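Quarterly safety check – Lernavton building, first floor
Date of check: February 10, 2022
Checked by: Florante Talavera
Last check: November

1. Exits and corridors
Main exit clear – OK
Rear exit clear – Action
Comment: The rear door opens fully, but two boxes of printer paper were standing in the corridor. I moved them to the store. Please do not put deliveries there, also not for one hour.

2. Fire extinguishers
Pins and seals in place – OK
Service labels in date – Action
Comment: The extinguisher near room 118 has a label which I can't read any more. Drurex is asked to replace it at their next visit. The bracket is firm.
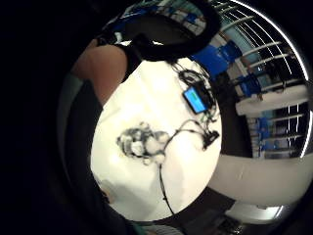
3. Electrical
Portable equipment labels – OK
Cables and extension leads – Comment
The extension lead in the kitchen has a small cut in the outer cover, near the plug. I took it out of use and wrote this on the tape. Sockets in the corridor are good. On work tables, please coil any cable when it is not needed, and do not leave it in a tangle like the black one on the white table. The kettle was tested by Dizon and has a new label.

4. Lighting
Emergency lights, short test – Action
Comment: 11 fittings tested. The one above the stairs to Breltembridge Road came on but was very weak, and I think the battery is old. It was already noted in November, so I ask that it is now treated as urgent.

5. Storage and shelves
Heavy items on low shelves – OK
Shelves fixed to the wall – Action
Comment: In the archive room one screw is missing from the left bracket. No more files on the top shelf until it is repaired.

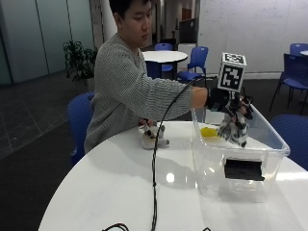

Seated work at the round table, with clear plastic storage bin.

6. First aid
Box complete – Action
Comment: Burn dressings are finished and the eye wash is close to its date. Order 2 bottles. The list of first aiders on the door still has an old telephone extension – please print it again.

7. Floors and stairs
Stair edges – OK
Carpet – Comment
The carpet is lifting beside the lift door. I have put tape over it, but tape is only for a short time.

Open actions are to be closed before the next check. Please sign beside each one and write the date, not only a tick.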